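4.2 Workspace preparation and surface rules

The protocol treats the table surface as part of the test apparatus. In the first version of the guideline, adopted by the Clilluvance and Stumero laboratories, the surface was specified only by height and by the absence of glare. Operators were free to use a bare table, a mat or a cloth. A review of 82 session reports led by Stella Kimaro and Zixuan Xu showed that this freedom made results from the two sites hard to compare. Reports often named the objects and the task with care but said nothing about what lay under them.

The revised guideline sets out three requirements. First, the covering must be named in the session report, together with any printed pattern. Second, a covering that shows folds may be used, but the operator must record the direction of the main fold and whether any object rests on it. Third, the covering may not be smoothed, pulled or replaced between the first and last trial of a block. If it shifts by more than 20 mm at any corner, the block is closed and a new one is opened.

The second requirement was the subject of some debate. Macarena Gaete argued that cloths should be pressed before use, as a fold can change both the resting angle of a light object and the appearance of the surface to the wrist camera. Bayu Goh took the opposite view, noting that household tables are seldom flat and that a rule requiring pressed cloth would be ignored in practice. The guideline follows the second position for general trials and the first for calibration trials, where a bare, rigid surface is now required. Figure 6 shows a general trial setup under the revised rules.
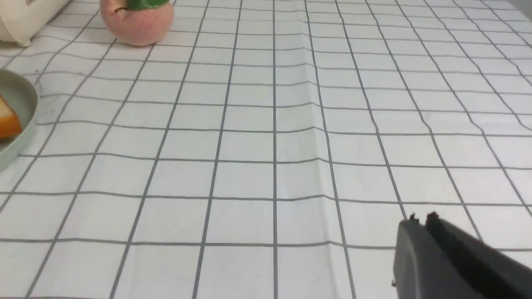 Figure 6. Wrist camera view of a general trial setup on a grid-printed cloth. A fold runs down the center of the cloth; the gripper is open at lower right.

Printed grids call for further care. A regular pattern is useful to a human reader, who can judge from it where an object stands and how the cloth lies. It is not a measuring tool. Where a fold crosses the lines, as in Figure 6, the lines bend, and distances read from them will be wrong by an amount that depends on the height of the fold. Positions must therefore be taken from the arm's own joint readings or from fixed markers on the table frame – never from the cloth.

Placement near the edge of the camera's view is also covered. Objects that are only partly visible at the start of a trial, such as the plate and the pink fruit in Figure 6, are permitted, but they must be entered in the object list with the note "partial." The Ustard annotation form, used at both sites, was changed to include this field. Before the change, annotators handled such objects in different ways, and agreement between two annotators on the starting object list was 80 percent.

Finally, the gripper must be open and clear of the cloth before the start signal is given. The minimum clearance is 30 mm, measured at the lower fingertip. Marlene Cordeiro, who drafted this clause, proposed that it apply at the end of each trial as well. The proposal was accepted for the Yáñez test series and remains optional elsewhere.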